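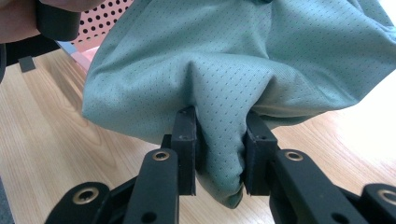 Sage-green mesh, bunched up.

Home Laundry Kitchen Storage Contact
Search this site Go
Reading time: 2 minutes

How to Fold Mesh Fabric for a Basket

Thin mesh is slippery and won't hold a crease the way cotton does. Fold it on a table, one piece at a time, and keep the basket within reach.

1. Find a loose edge and lift it. Let the rest drop open. Don't tug hard on one spot, as the little holes can stretch.

2. Lay the piece down and spread it from the center out.

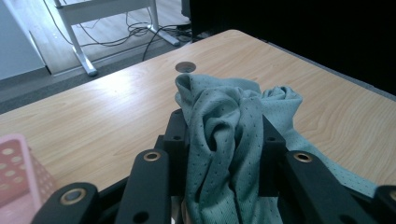 3. Smooth out any twisted part before you fold. A twist left inside makes a lump, and the stack will lean. Flat hands work better than fingertips.

Pick a table with plenty of bare surface. Wipe it first and let it dry, and check the wood for rough spots that could snag the mesh.
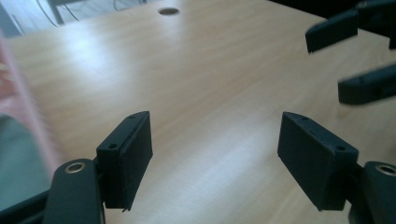 By the Rireo Laundry Desk | Jun 30, 2018

4. Fold the piece in half, then in half again. Press out the air each time. You want a rough square that is narrower than the basket.

5. Turn the basket so its long side runs away from you.
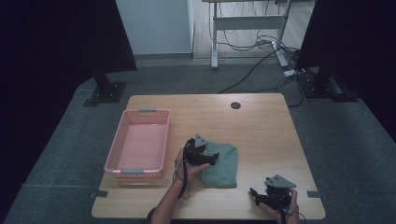
6. Slide one hand under the square, keep the other on top, and lower it in. Start at the far end and work back. Heavy things like towels go in first, with mesh on top.

If a square opens up on the way in, take it out and repeat step 4.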